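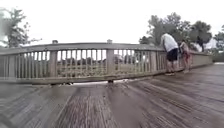
Boardwalk bridge, white sky, long railing.

June 18, 2025

Grades are in. Room is packed up, mostly. Wanted to get this down before summer eats my brain.

So the Drillow unit. I said back in February I'd report on it and then never did, sorry. For anyone new, I teach eighth grade history at Rimgate, and this year I threw out the textbook chapter on state government and had the kids work on the Drillow water fight instead. Old story here. Town of Drillow wanted its own water, the county said no, people stopped paying their bills, and it dragged on until the county gave in. Everybody's grandparents have a version. Most of the versions disagree.

That was the whole idea, let them disagree.

I had 45 kids in two sections. Put them in groups of 5, gave each group a folder of photocopies from the library. Old minutes, letters to the editor, a couple of flyers, one really angry page from a church newsletter. The job was to write down what happened in one week of it. One week only. I figured four class days.

Took eleven.

First problem, reading the stuff. They can't read cursive, which I knew, but I hadn't thought about how much of the folder was handwritten. Lost a whole day to it. Then one group made an alphabet chart from the letters they'd already figured out and passed it around, and after that it went ok. I'm making a proper chart for next year. It'll go on the wall.

Second problem was me. I kept telling them the answer. A kid would ask so who was right, and I'd start in on my own speech, because I grew up with the Drillow side of it and I have opinions. Caught myself maybe half the time. My section in the afternoon got a better class than the morning one for that reason alone.

What worked – the map. I taped butcher paper along the back wall and had them draw in the pipes, the pump house, the mill, who lived where. Once it was up they stopped arguing about heroes and started arguing about distances. How far would you have to carry a bucket. Which street got shut off first. Would you pay if your neighbor didnt. Good arguments, loud ones. The class next door complained.

I'd planned to put all their write-ups on Brelix, the site the district has us use for projects. Gave up on it. It wouldn't take the scans, it kept logging kids out, and one group lost almost 20 minutes of typing. We printed everything and stapled it. Made 2 copies, one for the school library and one for the public library in Mallet, where most of the Drillow papers ended up after the old reading room closed. They were nice about it. I don't know if anyone will ever read the thing but it has a call number now, and the kids were weirdly proud of the call number.

Grading was rough. How do you grade a group where one kid did the cursive and another one drew every pipe and somebody else mostly sharpened pencils? I gave a group grade plus a half page from each kid on what they changed their mind about. The half pages were the best writing I got all year. Short, a bit messy, and they sounded like them. One wrote that she used to think the county people were just mean and now she thinks they were mean and also broke. I'd take that over a five paragraph essay any day.

Things to fix for next time:
Fewer pages per folder. Way fewer.
Map goes up on day one, not day six.
Find somthing from the county side that isn't a bill.
Keep my mouth shut.

A couple of people emailed asking for the folder contents. I'll scan it when I'm back in the building, probably August. The library copies are faint so dont expect much. If you teach anywhere near Mallet just go and ask at the desk, it's quicker than waiting for me.

Ok. Still have a desk drawer to empty and a key to turn in.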